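Category: Talks / Land and Water
28/09/2019 | Posted by the Grester field desk
Reading time: 5 min

Speaker notes: financing small catchment works after the first grant ends

Slot is short. Keep the opening to two minutes and go straight to the maintenance figures.

Opening

Introduce the program by its working name, Prevuvetti. Say that it pays for check dams, hillside terraces and farm ponds in upland catchments, and that the second grant period opens this September. Do not go through the history of the first period. The audience has the handout.

State the question of the talk: who pays to keep a structure working once the construction grant is closed? The first agreement gave this one paragraph. It said that user groups would "assume responsibility" and did not define the term.

What was built

Three catchments, 458 structures on the register. Most are loose stone check dams. The rest are gabions, cut-off drains and ponds. Explain that the register lists a structure as complete on the day the final payment is released, and that it has no field for later condition. A dam that filled with silt in its second rainy season still reads as complete.

Pause here for questions on definitions. They always come up, and it is better to take them before the money slides.

Inspection results

The Grester desk inspected a sample of 47 structures on foot. Same form for each one: spillway, apron, side walls, upstream silt level, signs of bypass flow. Of these, 39 were passing water as designed. The other eight had failed or were being bypassed at the side wall.

Be careful with this result. The sample was drawn from sites within walking distance of a road, and roadside sites get more attention. Do not let anyone multiply it up to the full register. If pressed, say that the upper catchment was not sampled and that we have no figure for it.

The failures have a pattern. Side walls were keyed too shallow into the bank, so water found the joint and cut around the structure. The design drawing asks for a deeper key. The bill of quantities paid by the cubic meter of stone placed and paid nothing for excavation. Contractors read the bill. Spend time on this point, as it can be fixed in the tender documents at low cost.

Who pays now

Go through the current sources in this order:

1. User group fees. Collected after harvest, usually in grain, and held by the group. Enough for hand tools and small stone repairs. Not enough for wire mesh or transport.
2. District budget. There is a line for soil and water works, but it is tagged as new construction. Repairs cannot be charged to it under the present code.
3. The Hirnwood fund. Co-financing partner for the second period. It accepts maintenance as an eligible cost if there is a dated inspection record for the structure.
4. Program contingency. Available only while the grant is open. Do not present this as a long-term source.

Point out that source three depends on records which the register does not hold. This is the link between the first half of the talk and the second.

The proposal

A maintenance account for each catchment, opened before construction starts. A fixed share of each construction payment goes in. Withdrawals need an inspection form and the signatures of the user group and the district engineer. Reports go out twice a year, after the rains and before planting.

Expected objection: the account ties up money that could build more dams. Answer: yes, it does, and the program will build fewer structures in the first year. Leave it there and show the chart.

Second expected objection: local banks charge fees on dormant accounts. This is correct. The draft agreement now asks for a waiver, and two of the three catchments have it in writing. The third is pending.

Lessons from elsewhere

Keep this brief. The Abu Hammour meeting compared maintenance funds for rural roads and for irrigation canals. Canal funds did better where the fee was tied to a service that users could see being withheld. A check dam gives no such service to the people upstream who maintain it, and the benefit goes to fields lower down. A transfer from downstream users is the obvious answer, and none of the agreements presented there had managed one for more than a single season.

Do not claim that Prevuvetti has solved this. The second agreement allows for a downstream contribution but does not require it. 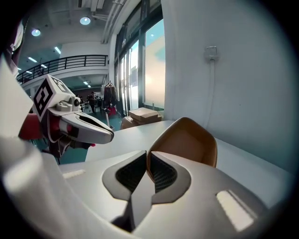 Changes to the register

Three new fields: date of last inspection, condition code, and repair cost to date. The condition code runs from sound to failed in four steps, with a written test for each step. District staff asked for fewer steps, but the Hirnwood form uses four and double coding would cause errors.

Old entries will be left blank until someone has visited the site. No back-filling from office files.

Close

Put the draft clause on the screen and read it aloud once. Ask for written comments on the excavation item and on the withdrawal rule. Comments on the fee waiver should go to the district offices directly.

If time runs short, drop the section on lessons from elsewhere and keep the register changes. Spare copies of the inspection form are in the blue folder.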